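On the Keeping of Minutes in Small Associations

Posted in October, under Notes and Procedure

The present post concerns a subject which receives little attention outside the offices of clerks and secretaries, namely the written record of meetings. The author has served as minute secretary to the Plisberg Allotment and Gardens Association for several years, and before that held a similar post with a choral society in Kidstead. The views expressed are personal and do not bind either body.

It is commonly supposed that minutes are a transcript. Members who have not previously held office will often ask why a remark they made with some force does not appear in the record. The answer is that the record is kept in order to show what was decided, by whom, and on what authority. Debate may be noted where it explains a decision. It need not be noted otherwise, and a secretary who attempts to write down every contribution will generally miss the wording of the motion, which matters a great deal more.

At Plisberg the point was settled after a dispute over the water rate. The members had voted to raise the annual charge, and the minute of that meeting ran to nearly four pages. It recorded with care the opinions of those present on the subject of hosepipes. It did not record the new charge. When the invoices were issued at 40 pounds, objections were received from members who recalled a figure of 38, and the Association had no document by which the matter could be resolved. A second meeting was called and the vote was taken again. It was carried at the lower figure.

Following that episode, the then chair, Nokuthula Sibiya, asked that every motion be read aloud by the secretary before any vote. The practice adds perhaps a minute to each item. It has been followed ever since and is recommended to any association which does not already observe it. The reading should be made from the page and not from memory, and any amendment should be written in before the vote is taken, with the proposer's agreement heard by the room.

A word should be said on names. The proposer and seconder of a motion ought to be given in full. Speakers in debate ought not, as a rule, to be named at all, unless they have declared an interest or have asked for their dissent to be entered. The choral society took a different view and named everyone. Its minutes make lively reading, but several members ceased to speak at meetings once they had seen themselves in print, and the author does not regard this as a desirable outcome.

Actions are best placed in the right-hand margin, against the item from which they arise, with the initials of the person responsible. Some secretaries prefer a separate list at the end. Both methods have their supporters. Riaan Shabalala, who preceded the author at Plisberg, used the separate list and maintained it in excellent order, yet members were seen to turn directly to it and to read nothing else. Since the change to the margin, corrections to the draft have become more frequent, and this is taken as a sign that the draft is being read.
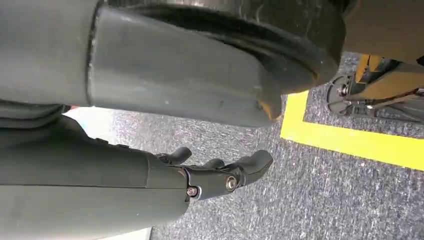

Photograph: Refilwe Buthelezi. Reproduced with permission.

On the timing of circulation, the author's practice is to issue a draft within one week of the meeting. The notes are typed up the same evening where possible, usually by ten o'clock, while abbreviations can still be understood. A draft issued after a month invites disagreement, as members will by then have formed their own accounts of the proceedings and will hold to them. The word "draft" should be shown at the head of every page until the minutes have been approved and signed.

Approval is a narrower matter than is often believed. When the chair asks whether the minutes may be taken as a correct record, the question put to members is one of accuracy alone. A member who regrets the decision may not amend the minute of it. Such a member may give notice of a fresh motion in the usual way. Teodoro Solís, who holds plot 100 at the lower gate, has on three occasions sought to remove the bonfire rule by correcting the minutes, and has on each occasion been invited to put down a motion. None has yet been received.

Storage presents a greater difficulty. The Association holds signed minutes in bound volumes, and the earliest of these are now fragile. Loose sheets were pasted in by a former secretary with an adhesive which has since turned brown and come through the paper. In total there are 400 pages requiring attention. An enquiry was made of a bindery in Plisstead, which advised that pasted sheets be left where they are and that the volumes be kept flat, in boxes, away from the outer wall. This has been done. Copies are being made for daily use, and the originals will be consulted only where a copy cannot be read.

Correspondence has been received from Nandi Botha, secretary of a residents' group, who asks whether sound recordings may replace written minutes. In the author's opinion they may not. A recording is of assistance in preparing the draft, provided that all present have been told of it, and it should be deleted once the minutes are approved. Two records of one meeting will sooner or later be found to differ, and the members will then be obliged to decide which of them governs.

A further post will deal with the conduct of annual general meetings, including the counting of proxies and the proper form of notice. Readers who wish to submit specimen agendas for comment may do so through the contact page. Names of associations will be removed before anything is published.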